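Fillevby Community Forum > Health and Care > Minor injuries unit: evening opening trial

14 replies

larkspur_lane
Has everyone seen that the minor injuries unit at Prata Road is going to stay open until 10pm from November? I picked up the leaflet at the chemist this morning and nearly cheered in the queue! For anyone who missed it, at the moment the doors shut at 6 and after that it's the long drive to the big hospital or wait and see.

The leaflet says it's a trial, with an extra nurse practitioner on in the evenings and X-ray until 8.30. It also says the petition got 2519 signatures, and I know a lot of those came from people on here standing outside the Co-op with clipboards in the rain, so thank you, thank you, thank you.

I've got two boys who only ever fall off things after tea, so this is the best local news I've had in ages.

towpath_tim
Brilliant. I signed it twice by accident so call it 2518.

Is it walk-in or do you have to ring first? The website still has the old hours on it.

larkspur_lane
Both, the way I read it. You can walk in, but they'd like you to ring 111 first and get a slot, and if you have a slot you're seen at or near that time. Walk-ins are fitted round them.

Mrs_Haddock
I don't want to rain on anybody's parade but I'd want to know where the extra nurse is coming from. If she's being pulled off the day shift then all we've done is move the wait from the evening to the morning. I sat there for three hours in the spring with a wrist and there were two staff on. Two!

Also X-ray until 8.30 is not X-ray until 10. If you do your ankle at nine you're going to be told to come back tomorrow, same as now.

towpath_tim
Same as now except somebody has looked at it, strapped it up and given you proper painkillers and told you whether you need to go to A&E. I'd take that.

bramblejelly
Can I put in a word for this from the other side of the fence. I used to work on reception at a unit much like ours (retired now, hooray) and evening opening made a huge difference to us. The teatime rush used to be dreadful because everyone knew the doors were about to shut, so they all came at once. Once we stayed open later it spread itself out, and people came after they'd fed the children and looked a good deal calmer for it.

The things we saw in the evening were nearly all small stuff. Cut fingers, hot fat, splinters, something in the eye, ankles from five-a-side. None of it needed a hospital but you do want it seen to that night.
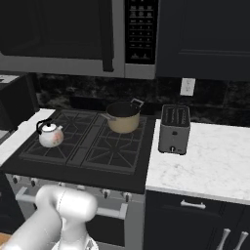

And burns especially, please don't sit at home with a burn wondering if it's bad enough. Twenty minutes under the cool tap, take your rings off, cling film laid over it loosely, then get yourself down there. Butter is for toast. We had people come in with toothpaste on, egg white on, all sorts, and it all has to be cleaned off before anyone can look at it, which hurts.

kestrel99
Toothpaste!! My nan swore by it.

Very happy about this. Does anyone know if they see babies? Our health visitor thought there was a lower age limit.

larkspur_lane
Leaflet says over-ones for injuries. Under one it's 111 or A&E.

kestrel99
Ah OK thanks. Ours is eight months so we've a little while to go. Still pleased.

Mrs_Haddock
I've now rung the patient line about the nurse and I will report fairly. It's a new post, it's been advertised and filled, and the day shift stays as it is. So I take back half of what I said. The other half I'm keeping. The trial is only funded to the end of March and nobody could tell me what they're measuring it by. If they run it through the worst of the winter and say "not enough people came" I shall be very cross indeed.

towpath_tim
That's a good point about the measuring. When they tried Saturday mornings at the surgery hardly anyone knew about it until it had stopped.

bramblejelly
They'll be counting heads through the door, they always do. At my old place we had to fill in a sheet with time in, time out, what for, and where they would have gone if we'd been shut. That last column was the one that mattered. If they ask you, do say A&E if that's where you'd have gone!

oldmillwheel
I'm going to be the awkward one. I'd sooner the money had gone on GP appointments. I rang at 8am every morning for a week last month and got nowhere. An injuries unit is lovely if you've got an injury. It can't do anything for my blood pressure.

larkspur_lane
I do see that, and I've done the 8am phone dance as well, it's maddening. But it isn't the same pot of money as I understand it, so we weren't offered a choice between the two. And if fewer people with cut fingers ring the surgery in the morning, you might get through a bit sooner.

oldmillwheel
Might. I'll believe it when somebody picks up the phone.

pudding_basin
Hello all, long-time reader. I help with the Fidwood minibus and we've been talking about doing an evening run to Prata Road for people who don't drive, if there's enough interest. The last ordinary bus back leaves at 7.15, so anyone going in after tea would be stuck for getting home. We've had the bus since the spring and it does 30 seats with the back row in, or fewer with a wheelchair space.

We're thinking one run out and one run back, probably leaving the unit at 10.15 so that nobody is left on the pavement. It'd be donations only. We had a grant of £1115 for fuel and that should see us through the trial if we're careful.

kestrel99
What a lovely idea!! Put my mum down, she's always saying she'd go if there was a way home.

Mrs_Haddock
With respect to pudding_basin, who is doing a good thing, people don't hurt themselves by timetable. If the bus goes out at seven and I scald my hand at half past I'm no better off. Would a lift scheme not be more use? Half a dozen drivers on a rota with a phone.

pudding_basin
We did discuss that and I quite like it myself. The trouble is insurance and checks for each driver, and the bus has all that already. But the return run would still help anyone who got there under their own steam or was dropped off by a neighbour. We could start with just the run back and see.

towpath_tim
Just the run back makes sense to me. Getting there, someone will always take you. It's the coming home at ten at night that people don't like to ask for.

Mrs_Haddock
Yes, all right. I'd support that. I'd even put a poster up.

bramblejelly
While we're all being so agreeable, could I suggest what to take with you? List of your medicines (a photo of the repeat slip is fine), date of your last tetanus if you know it, reading glasses, a phone charger and something to eat if you're diabetic. And if it's a child, whatever toy is in favour that week. You'd be amazed how much quicker a cut gets cleaned when there's a rabbit to hold.

larkspur_lane
Love that. I'm going to write it out and stick it inside the cupboard door with the leaflet. Mine currently has a pizza menu on it and a note about the boiler.
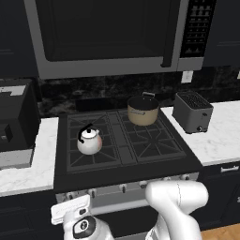 gorse_and_heather
Can the unit give you a prescription in the evening, or do you have to wait for the surgery to open?

bramblejelly
The nurse practitioner can prescribe for whatever she's treating you for, so antibiotics for an infected cut would be fine, but she can't do your repeats. Do ask which chemist is open before you leave. Ours in the high street shuts at 6, so you may be collecting it in the morning unless they can give you a starter pack to take home.

gorse_and_heather
Perfect, thank you. I hadn't thought about the chemist.

oldmillwheel
There you are, you see. Open the unit until 10 and the chemist's shut at 6. Joined-up thinking.

towpath_tim
Fair comment, but someone has to go first. If there are prescriptions coming out of Prata Road every evening then the chemist has a reason to stay open. I asked in there at lunchtime and they said they were "looking at it", for what that's worth.

larkspur_lane
That's more than they said last year! I'll pop in and ask as well. The more of us who ask the better.

kestrel99
Has anyone tried the Kudosetti app for the slots? The leaflet has a square code on the back and it took me there.

larkspur_lane
I have, it let me register but the evening slots aren't showing yet. I expect they'll switch them on nearer the time. You can still ring, so don't worry if you're not an app person.

Mrs_Haddock
I am not an app person.

pudding_basin
Quick update on the bus. We've agreed to do the return run on weekday evenings for the first month and then see who has used it. Pick-up is by the bike racks at 10.15 and it goes round by the station, the green and the top end of Fillevby. If you need dropping somewhere else on the way, just tell the driver. We could do with 3 more drivers, training given, so please message me if you've got the right licence and don't mind a late night.

towpath_tim
Messaged you. I've got the licence from my old job and I'm up till midnight anyway.

gorse_and_heather
Could someone put the times on the noticeboard by the library too? My neighbour doesn't go online and she's the one who'd use it most.

Mrs_Haddock
I'll do that one tomorrow. I've got drawing pins.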